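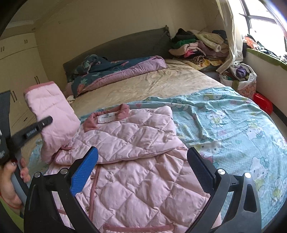

Why are some jackets sewn in diamond shapes?

The lines of stitching hold the filling in place, so the jacket stays warm all over. This kind of sewing is called quilting.

How quilting works

A quilted jacket is made of layers. There is an outside layer, an inside layer called the lining, and a soft, fluffy layer in between. The fluffy layer is called the filling, or the batting.

The filling is full of tiny pockets of air. Your body makes heat all the time, and the air in the filling slows that heat down as it tries to get out. The jacket does not make any heat of its own. If you hang it on a hook overnight, it will be as cold as the room in the morning.

Now think about what would happen with no stitching in the middle. Each time you moved, the filling could slide down a little. After a while there would be a thick lump at the bottom and almost nothing at the shoulders. Stitching through all the layers stops this. Crossing lines make diamonds, and straight lines make stripes or squares.

Jackets and bed quilts

A bed quilt is made in the same way as a quilted jacket. It is just bigger and has no sleeves. Many bed quilts have a pattern on one side and a plain color on the other, so you can turn them over.

Parts of a jacket

Collar - the part that goes around your neck. It may be a different shade from the rest.
Piping - a thin cord covered in cloth and sewn along an edge, such as the edge of a pocket. It makes the edge neat and strong.
Label - a small piece of cloth, often sewn inside the neck. It can tell you the size, what the jacket is made of and how to wash it.

Folding a quilted jacket

1. Lay the jacket flat on a bed with the front facing up.
2. Close the buttons or the zipper.
3. Fold one sleeve across the front, then the other.
4. Bring the bottom up to meet the collar.

Do not squash it under a heavy pile of clothes for months. Flat filling holds less air. If your winter jacket is put away in July, give it a good shake when you take it out again.

Try it at the museum

The Felden Cloth Museum in Illberg has a quilting table where you can sew your own diamond square. The museum has 418 quilts and quilted clothes, and the oldest ones are kept in drawers away from the light. Children under 5 need a grown-up with them at the table.

Words to know

Batting: soft filling in sheets
Lining: the inside layer of a piece of clothing
Quilting: sewing layers together with lines of stitches

Last updated January 21, 2018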